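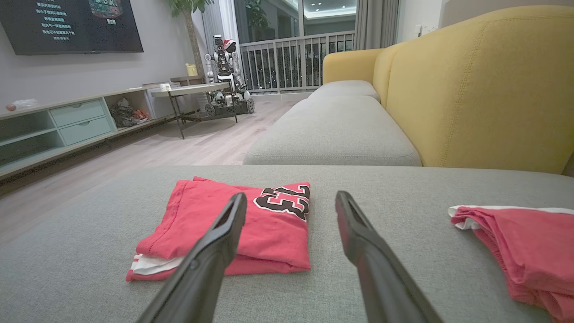
I caught up with the woman who runs the Flillar at half past nine in the morning, which she informed me is the middle of her night. She'd put the coffee on anyway. The Flillar is a secondhand sportswear shop, two rooms over a bakery, and it smells like cinnamon all the way up the stairs (I was starving by the time I sat down).

She started with 13 jerseys and a folding table at the Akinola flea market. "They were all my brother's," she told me. "He moved out and left a closet full. I asked him three times if he wanted them and he said he'd think about it, so I thought about it for him."

These days she has close to nothing in common with that table. There are 3000 pieces in the shop and the storage unit, mostly basketball and hockey, plus a rack of bowling shirts she swears she is not going to add to. She added to it while I was there - a guy came in with two.

I wanted to know how she prices things, as I've been burned online more than once. "I look at the stitching first," she said. "Then the collar. People go right to the number on the back and I get it, the number's the fun part! But a stretched collar is never coming back." Her cheapest rack is 36 dollars and she won't haggle on it. Everything else, go ahead and try.

And washing? I've been doing it wrong my whole life, apparently. Inside out, cold, never the dryer. "Hang it up or lay it flat, and fold it so the crease doesn't go through the print. I've had people cry in here over a cracked number. Grown men, lovely men."

We got sidetracked for a good while on the old Vorum rec league, where she played point guard for one season and fouled out of most of it. She still has that jersey. It's green, it doesn't fit, and it isn't for sale, so don't ask.

She's opening a second spot in Flavau in August, if the landlord ever fixes the front door. It'll be smaller, with more kids' sizes. "Kids grow out of them in a year," she said. "I want the parents to bring them back and swap. I haven't worked out how I make any money on that part."

I left with a hockey sweater for a team I don't follow, and two cinnamon rolls from downstairs.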